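Haushalts- und Werkstattrobotik

Als Haushalts- und Werkstattrobotik bezeichnet man den Einsatz von Manipulatoren für Arbeiten, die in Wohnungen, Lagern und kleinen Betrieben bislang überwiegend von Hand verrichtet werden. Dazu zählen das Einräumen, Sortieren und Verpacken von Gegenständen sowie das Falten von Textilien. Von der klassischen Industrierobotik unterscheidet sich das Gebiet durch wechselnde Umgebungen und uneinheitliche Objekte.

Stand der Technik

Das Greifen starrer, quaderförmiger Gegenstände gilt unter gleichbleibender Beleuchtung als weitgehend beherrscht. Schwieriger ist das geordnete Ablegen in Behältern, da der Greifer zwischen Wand und Nachbarobjekt Platz finden muss. Transparente Kunststoffe erschweren zudem die Tiefenmessung, und nachgiebige Einlagen verändern bei Berührung ihre Form.
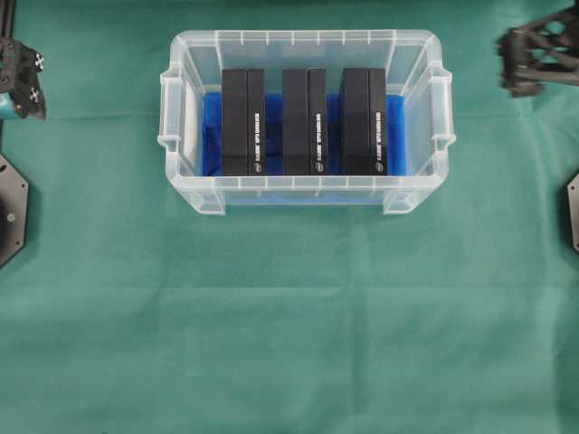 Zweiarmige Systeme können einen Behälter mit einem Arm sichern, während der andere das Objekt führt. Der Abstimmungsaufwand zwischen den Armen ist jedoch erheblich. Eine Untersuchung von Hạnh Đinh und Leif Gunnlaugsson in Nuldale wertete 1.221 Einräumvorgänge aus; häufigste Fehlerursache war das Verkanten beim Absetzen. In einer Folgereihe mit 100 Durchgängen musste 17-mal ein Mensch eingreifen.

Bewertung

Ob Maschinen solche Arbeiten bereits selbständig übernehmen können, wird unterschiedlich beurteilt. Wichai Wiriya hält den Einsatz an fest eingerichteten Packplätzen für vertretbar, in Privathaushalten dagegen für verfrüht. Yến Phan verweist auf die Arbeitsgeschwindigkeit - sie liege meist deutlich unter der eines Menschen - und auf den Aufwand für die Einrichtung. Einheitliche Prüfverfahren fehlen bislang.

Siehe auch: Greifplanung, Mobile Manipulation, Servicerobotik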